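Minutes of the July meeting, Poltholm Computer Reuse Group

Held in the back workshop, Poltholm. Started 7.10 pm. Enough members were present to take decisions.

1. Minutes of the last meeting

Agreed with one correction. Under item 4, "monitors" should read "monitor stands". The monitors themselves are still in the corridor and will be dealt with under item 5.

2. Money

The account stands at £1,437. Since the last meeting we have paid the Briggs invoice for antistatic bags and screws (£121) and nothing else. The electricity share for the spring quarter has not been asked for yet. It was agreed to leave enough aside for it.

3. Stripping and refitting desktops

Most of the evening went on this item. The Fenora offices have offered us up to 19 more desktops when they clear their second floor, and we need to settle how we handle the drives before we say yes.

At present drives come out of the tower, out of the caddy, and the caddies go into whichever box is nearest. We then run short of caddies when it comes to putting machines back together. It was agreed that a drive and its caddy stay together from now on, all the way through wiping and testing, and that the label goes on the drive and not on the caddy.

There was a long discussion about the grey fixture plate. Some members find it quicker to hold the caddy in the hand. Others said that is how the clips get bent.
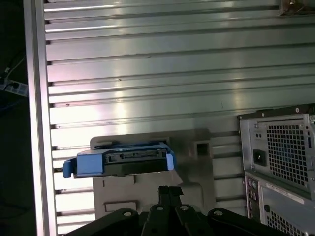
It was agreed that the plate stays on its panel for a further two months and that everyone tries it before we discuss it again. A second plate will not be made for the time being. Anyone who finds a caddy that will not go in easily should stop and set it aside in the tray marked "Look at" – please do not force it. Spare end clips are in the drawer under the kettle shelf.

The wiping log now runs to 1,221 entries. The older pages are coming loose and will be moved to a new binder. It was asked whether we could keep the log on the workshop laptop only. This was not agreed, as the paper copy has been useful twice when the laptop was away being repaired.

4. The checklist for open machines

The draft checklist was read through. It follows the order people work in: case on its side, panel off, look for dust and damage, note the parts fitted, then take out the drive.
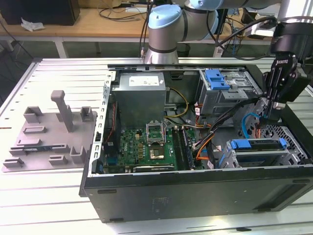
The main change concerns loose cables. The draft only said "check cables", and several members felt this was too vague for new people. In the Dell tower the orange and light blue SATA cables are easy to tell apart, but other makes use the same colour throughout, and those should be tagged before anything is unplugged. The wording will be changed to "note or tag each data cable at both ends". A line will also be added about the processor bracket: it is to be closed again before the side panel goes back on, and checked by a second person.

A proposal to add memory testing to the same sheet was turned down. It will have its own sheet, as it is often done on a different evening.

5. Storage

The monitors in the corridor must be moved before the end of August. Rumau will take the ones that work if we can deliver them. The rest will go to the recycling centre. The side panels stacked by the door are to be stood on edge in the rack, matched to their cases where possible.

6. Any other business

The large crosshead screwdriver is missing again. The kettle needs descaling. New members should be shown where the fuse box is on their first evening.

Actions

Reply to Fenora accepting the desktops, with a note that we can only collect in two loads.
Retype the checklist and pin it above the bench.
Buy a binder for the wiping log.
Ask Rumau for delivery times.

The meeting closed at 8.50 pm. The next one will be in September, same place.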